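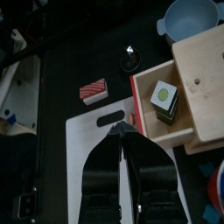

What should a visitor ask for at a robot demonstration? The failure log, with the number of attempts beside it.

Home Opinion Labs Events Contact
2024-07-29 By Liam Pilkington
2 min read

I spent an afternoon at the Vosora open day in Larotville, where the main bench was given over to a manipulation task with toy food: a white board, a block of sushi with a red striped top, a maki piece standing in the drawer of a small wooden box. The arm carried a two-finger gripper with ribbed pads. Visitors stood behind a rope and clapped when something was picked up.

The choice of toys is sound. They are cheap, they keep their shape, and a drawer adds a constraint that an open table does not. My objection is to how the results were presented. The poster gave 3000 recorded demonstrations as its headline figure. That is a measure of labour. It says nothing about what the policy does when the block is rotated or the drawer is only half open.

I asked the presenter for trial data and was given a sheet from April. It listed 810 trials, of which 149 were failures. Grasp failures and drawer failures were pooled - a poor decision, as the two have different causes and different fixes. A missed grasp can be retried. A drawer pushed shut on a finger generally ends the run and may damage a pad.

The Dirnitz group handled this better at its own open day. Its controller, Nishad, ran 100 trials in public with a tally on the wall, and staff reset the bench to a printed layout between runs. It was slow to watch and half the audience left. Those who stayed could judge the system's behaviour for themselves.

Organizers will say the public wants motion and colour. Perhaps so, but the public also pays for a good share of this work. A tally board costs less than the rope, and I would put it at the same end of the bench as the arm.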